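Print this page | E-mail this page

Plirumden Table Guide, Section 4: Looking After the Top and Setting Up for Use
By Rebecca Greco
April 26, 2018

By now you will have the legs on and the table standing the right way up, so well done, as that is the heavy part over with. This section is a gentler one. It covers levelling the table, giving the top its first clean and laying things out so that you can enjoy using it for sewing, wrapping, jewellery making or whatever you bought it for. Put the kettle on first if you like, but please leave the mug on another surface until you reach step 8.

Before you start
You will need two soft cloths, a bowl of lukewarm water, a drop of washing-up liquid and the small bag of felt pads marked Felik. If your table came from the Rukard range, the pads are already fitted and you can go straight to step 3.

1. Ask someone to lift one end of the table just clear of the floor. Press a pad firmly on to the foot of each leg, then do the same at the other end.

2. Set the table down where you mean to keep it and lean lightly on each corner in turn. If it rocks, unscrew the foot nearest the gap by half a turn and try again. Patience helps here, particularly in older houses.

Note: On carpet, leave the table to settle overnight before making any final adjustment. The pile gives a little under the weight, and a table that was perfectly level at teatime may want another half turn by breakfast.

3. Dampen the first cloth, wring it out very well and wipe the top from one end to the other. Do the side faces too, as they gather packing dust.

4. Dry everything straight away with the second cloth.

CAUTION: Do not use scouring powder, bleach or furniture polish containing silicone. Marks left by these cannot be put right under the guarantee.

5. Choose a place for small things before you bring them to the table. A shallow dish or a Prieto tray does nicely. Thin curved bits and pieces, a thin golden loop or rim for instance, are easy to overlook on a light tan top and can slide off if they are left near the edge.
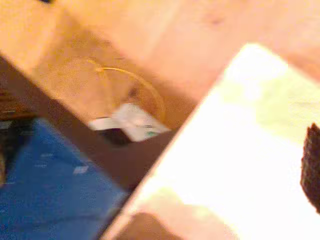
6. Run your hand slowly along the edges and feel for anything rough. Should you find a raised spot, leave it alone and write to Lucrezia Parisi in our workshop, who will gladly send you a finishing block and a few words of advice.

7. If you are fitting a clamp-on lamp, slip a folded cloth under the jaw and tighten it by hand only.

8. Now bring over your tools, your tea (on a coaster, please!) and anything else you like to have near you. Keep the heaviest items over the legs.

Weekly care
A dry dusting is plenty for most homes. Save the damp cloth for spills, and always lift objects when you move them, however tempting it is to give them a push.

We use cookies to remember your preferences. Accept | Find out more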